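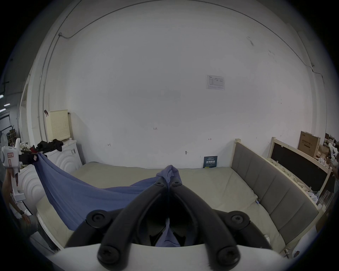
Teaching bed making by hand, two-gripper version

Last edited 16 August 2021. Replaces the Nakby page, which was for towels only.

Quick notes for anyone doing sheet demos with the hand-held grippers. You should already have done the Dunbar setup page (pairing, calibration, charging). If not go do that first.

Before you start

Both grippers charged. Clocks synced, check the light on each one. Card space for the whole session. Clear the floor on the side you'll walk. Strip the bed down to the bare mattress, plain sheet only, no elastic corners for now. Fitted sheets are a seperate task with its own label.

Open Ustard, pick "bed, flat sheet, two hand". Type the bed height. Don't guess it, measure.

Step 1. Map first

Slow sweep of the bed and the walls, both grippers, before touching any cloth. Tracking needs stuff to lock on to and a big blank wall gives it nothing. Tape up a printed page or two if your wall is bare. Leave them in the same spot all session.

Step 2. Grab the corners

One corner per gripper. Pinch a fold, a small bunch of fabric, not the flat edge. Flat edge slips out as soon as you pull. Close the fingers all the way and wait one beat before lifting. That pause matters, the policy learns the close from it.

If you miss the corner, open, back off, try again. Keep recording. Retries are fine. Touching the cloth with your bare fingers is not, that one gets thrown out.

Step 3. Lift and spread

Hands up, then apart. Let the middle sag a bit. If it's pulled tight like a drum you'll pop one side loose. Keep the sheet low enough that it doesn't cover the cameras. Cloth over the lens for more than 4 seconds and the tracker usually drops, then you redo the map.

Move at robot speed. Slower than feels natural. The arms can't do a big snap-and-float like you do at home, so don't.

Step 4. Lay it down

Walk the leading edge toward the far side of the mattress. Lower both corners together, touch the mattress, open, lift straight up an inch or two, then away. Dragging sideways while opening pulls the sheet crooked.

Feet: small steps. The real robot has a fixed base for now so try not to lean in farther than the arms could reach. If you have to climb on the bed it's not a usable demo.

Step 5. Fix and stop

One tug per corner if it's off. Then both grippers open, back to start pose, hold still, press stop. Bump the sheet into a new mess for the next one. Vary it, half on the floor, balled up, folded over, wrong way around.

Retake if

- tracking light went red at any point
- gap between the two streams shows in the Ustard preview
- someone else's hands got on the cloth
- you talked yourself thru a change of plan halfway and it shows

Numbers

First Ginberg run was 1,454 demos on one bed and it only worked on that bed. Second set went up to 2,949 with the headboard on different sides, and much better. So move the bed. Every 6 demos, shift or rotate it, then map again from step 1.

Upload

End of session, not end of week. Name the folder bed-flat plus your station. Leave bad takes in but tick the reject box, we do use those. Upload stalls on the big files sometimes, just restart it, it picks up were it left off.

Pillow cases page coming, probably after the gripper pads get swapped.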